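Progress report, second period
Bench Assist project, Cidstead repair shop
To: Leonardo Guerra, Zustero fund
From: Fung-ping Kwan, shop lead
27 February 2022

Leonardo – sorry this is short on polish, I'm writing it between shifts. Numbers first, then people, then what we need from you. Budget sheet comes separately from Kalteo, they hold the invoices.

Where we are

Both arms are up and doing handling tasks at the bench. 1,010 logged attempts since December against a plan of 1,334. Behind, yes. Most of the gap is the stretch when the bench was down for rewiring, plus training sessions that ran long. Training ran long on purpose, I'd do it the same way again.

The work so far is fetch and hand over. Tape, small parts, hand tools out of the rack. Boring stuff, and it's what the repair techs asked for when we did the interviews. They lose their place in a job every time they get up for something.

Bench layout is settled now. Cutting mat in the working area, dark cloth under it, orange rack down the right side with the screwdriver handles pointing in so a gripper or a hand can get at them. We moved the rack more times than I want to admit. Left side was better for the arms, worse for the techs, so right side it is.

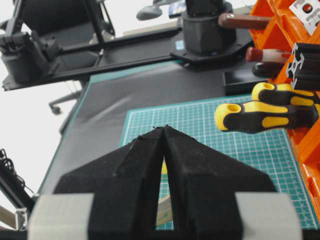
Who decides what the arms do on a given shift?

The tech at the bench does. They pick from the task list at the start of the shift and can stop or skip any task without asking me. If they skip the same one over and over I look at the log and go talk to them, and so far it has always been the task that needed fixing.

What's changed for people

Two techs have moved from full bench duty to split duty – half repair, half running and checking the arms. Same pay grade for now. This is the thing I get asked most about in the break room and I don't have a good answer yet. They are learning new work and the grade doesn't show it. Morelli (our staffing contractor) has a draft job description, I've sent it back with comments, waiting.

No hours cut. I said in the first report there wouldn't be during the pilot and that still stands. People would like it in writing for after the pilot as well. So would I.

Less walking to the stores. Less interruption too, according to the techs, tho we haven't measured that properly. More standing and watching, which some of them hate. One asked to go back to full bench duty and did, no fuss made about it.

Noise complaint from the next bench over. Looking into it.

Training: 125 hours booked, all used. The written guide was too long and got cut down to a card taped up by the stop button. New starters get the card and a shift alongside someone who knows the setup. Works better than the slides did.

Tasks, in more detail

Screwdrivers – okay for picking, weak for putting back. The slots in the rack are angled and the approach has to be close to right. Techs have been putting them back by hand, which is fine for now but it's not what we promised.

Tape – the task everyone wanted. One finger goes down into the hollow core and the roll is carried from the inside, leaves the outside clear for the second gripper to come in from underneath.
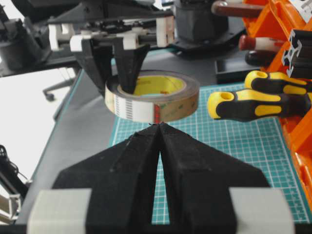 The handover is still the slow part. We set the speed low on purpose and the techs want it faster, I want to see more clean runs first. Agreed to review it together at the end of the next period. Also need to settle what happens with nearly finished rolls, the techs say they behave differently and they're probly right.

Small loose parts – not started in any serious way. Moved to next period.

Problems

Foam on the gripper fingers is a consumable and we didn't budget for it. Small money but it needs a line.

Cables hang down by the left side of the bench. Needs a proper tray before we have a visitor or an inspection. On me.

Logging is still partly on paper. The shift after hours forgets, and then I spend a morning chasing. Kalteo are meant to deliver the tablet form, second reminder sent.

What I need from you

Okay to move the unspent travel money to foam and spare parts.

A yes or no on the pay grade question, or at least who to ask at Zustero.

An extra month at the end to make up the missing attempts. No extra cost, the bench is ours anyway.

Call me if any of it's unclear, mornings are best. Budget sheet should reach you this week, if not shout at me and I'll shout at Kalteo.

Fung-ping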